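The Shirt Pile

23 Mar 2021

I have been folding laundry for most of my adult life and I'm still bad at it. My shirts come out of the drawer looking like they spent the night in a bus station. So when the second load came out of the dryer last weekend I decided, for the first time, to read up on the subject, which tells you how the past year has gone.

There is a lot to read. One site wants you to fold everything into thirds and then stand it on end like file folders. Another says standing shirts up is for people who own 11 shirts, and the rest of us should stack. I own more than 11 shirts. I own one from Sadeck, where I worked for a single summer and which gave everybody a shirt instead of a raise, and it has outlived two washing machines.

The washing machine in charge at the moment is a Meteck. It has 10 programs and I use one. The one I use is called Daily and runs 70 minutes by the display, though the last minute of those takes as long as a dentist's appointment. I stand there with the basket like a man waiting for a bus, and the 1 just sits there. Then it plays a tune, as if I were the one who had been keeping it waiting.

Back to folding. I bought a plastic folding board in October, a Kuusisto, the kind they have behind the counter in clothing stores. You lay the shirt face down, flip the left flap, flip the right flap, flip the bottom, and out comes a shirt you could sell. It works very well on shirts. It does nothing for fitted sheets, sweatpants or anything with a hood, and that's most of what I have worn since last spring. It lives behind the door now and falls over when the door is opened.
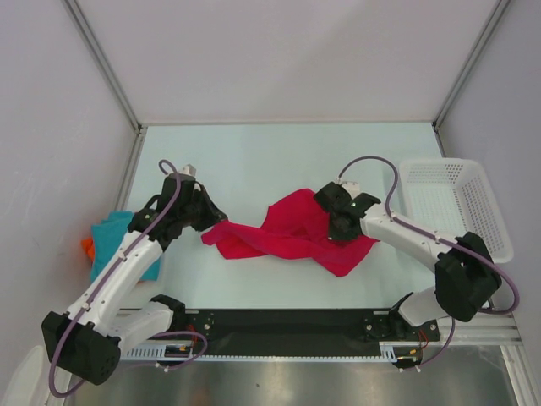 My sister's view, delivered by phone while she was doing something else, was that folding is a waste of time for anything you sleep in or clean the car in, and that I should get a second basket and call it a dresser. She has three kids and I'm told nobody in that house has seen a folded pajama in years. They all seem fine.

I tried it for a week. The trouble with the basket is that the thing you want is always at the bottom, and after you have dug for it everything else is on the floor, and now you're doing laundry again without having washed anything. By the end of the week I was dressing from the top layer only, so I wore the same gray sweatshirt to four video calls. One person asked if my camera had frozen.

So I'm back to folding, with rules. Shirts get folded. Towels get folded in half, then in half again, and if the edges don't meet that is between them. Socks get tossed in the drawer to find each other. Fitted sheets get rolled into a ball and pushed to the back of the closet behind the Horus fan heater, where guests won't look, if we ever have guests again.

The dryer has just buzzed. It's the towels.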